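Course handout 9: Planning and budgeting for a two-arm work cell
Instructor: Zamfira Pop
Revised 2018-01-04
3 comments | 12 shares

Read this before the planning session. Bring your draft equipment list, even if it is only half filled in. We will go through the lists in pairs and then price one of them on the board.

1. Start with the task

Most first drafts open with the arms. The arms have a catalog page and a firm price, so they are easy to write down. Leave them for later. Write one paragraph that says what the cell has to handle, how big it is, how stiff it is, and what counts as done. If you cannot write that paragraph, you are not ready to ask for quotes.

For this handout the task is handling soft goods: bags, pouches, folded cloth. Soft goods cost more to handle than boxes of the same size. A box keeps its shape when you lift one side. A cloth bag sags, and the opening closes. Often a second hand is needed to keep it open, and that second hand is a second arm, a second gripper, a second set of cables and a second line in the service contract.

2. Site costs

Before the equipment, price the room. Students leave this out more than anything else. Go through the following with whoever runs the building:

- Power: number of circuits, where the drops come down, who pays for new ones
- Floor: load rating, and whether you are allowed to drill
- Walls: surface finish, whether anything may be fixed to them
- Lighting: type, position, whether it can be dimmed or moved
- Access: door width, lift size, delivery hours

Lighting and wall finish matter because cameras are part of the cell. A wrist camera does not always point at the work. It swings past the walls and the lights as the arm turns, and a bright fixture can wash out part of the view.
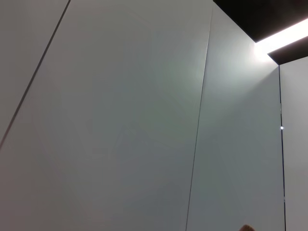 Fig. 1. View from a wrist camera toward the wall and ceiling light. Plain gray panels, one very bright strip.

A matte wall in a single color is the cheapest background you can buy. If the room already has one, write that down as a saving. If it does not, get a price for paint or panels before you get a price for software to deal with clutter. For a strip light like the one in Fig. 1, put a diffuser or a switch on the list and ask for both prices. They are small items, but they get forgotten and then have to come out of the contingency.

3. Equipment groups

Sort the list into four groups. Keep them on separate sheets so that a change in one does not hide in the total.

Group A, arms and controllers. Ask each supplier for the price with mounting hardware and controller included. Clendska quotes these together. Mladenović quotes them apart, and the two offers look very different until you add up the second page.

Group B, grippers and sensing. Includes grippers, couplings, wrist cameras, an overhead or head-height camera, and mounts. Order one spare gripper for every two in use.

Group C, cables and connectors. Give this its own sheet. In our worked case the cable sheet has 19 lines. None of them is expensive alone. Cables at the wrist bend all day and should be treated as wear parts, with a replacement set bought at the start.

Group D, table, guarding and consumables. The table should be larger than the largest item when it is spread out flat. Consumables include the test items. Bags wear at the edges after repeated gripping, and a worn bag is no longer a fair test item, so buy them in quantity from one batch.

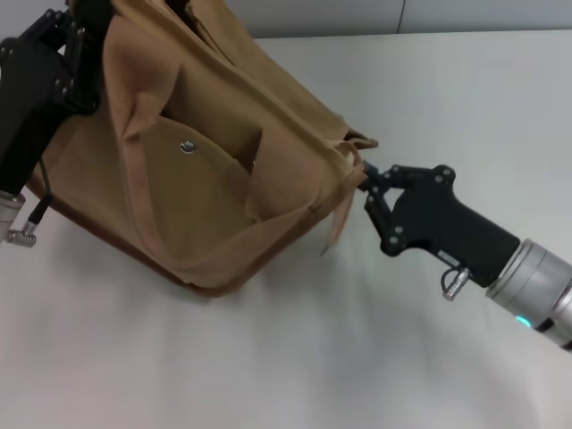 Fig. 2. Two grippers holding a canvas bag open over the table. Note the connectors and cables near the grippers.

Use Fig. 2 to check your own list. Go over it with a pencil and mark which group each part belongs to. The bag falls in D, and so does the tabletop. Carter Landry ran this exercise in April with a group that had spent an hour on arm prices. Their draft had no connectors in it at all.

4. Worked case: Fudia

Fudia is a small packing workshop that wants one cell for filling cloth bags. Panagiotis Kovačević prepared the numbers. All prices are in course units, so do not compare them with real quotes.

Total budget: 2000
Group A: 1040
Group B: 388
Group C: 92
Group D: 130
Site work: 150
Training: 80
Contingency: 120

The contingency is 6 percent, and that is low for a first cell. Danica Atanasov reviewed the plan and asked for 10 percent, with the difference taken from Group A by choosing an arm with a shorter reach. Work out what that leaves for Group A and be ready to say whether you agree.

Delivery is the other weak point. The longest lead time in the plan is 9 weeks, for the grippers. The arms arrive well before that. The workshop would be paying for a room full of arms with nothing on the end of them. Order Group B first and schedule the arms to match.

5. To hand in

One page for the task and site, one sheet per equipment group, and a delivery chart. Mark every price as quoted, estimated or guessed. Guessed prices are allowed in the first draft. They are not allowed in the final one.

Suppliers may be contacted only through Despina Kelmendi, who keeps the list of who has asked for what. Breltari has told us it will answer one combined request per course, so send her your questions early.

Reading for next time: handout 10, service contracts and spare parts.

Contact the course office | Copyright 2018, all rights reserved | Back to top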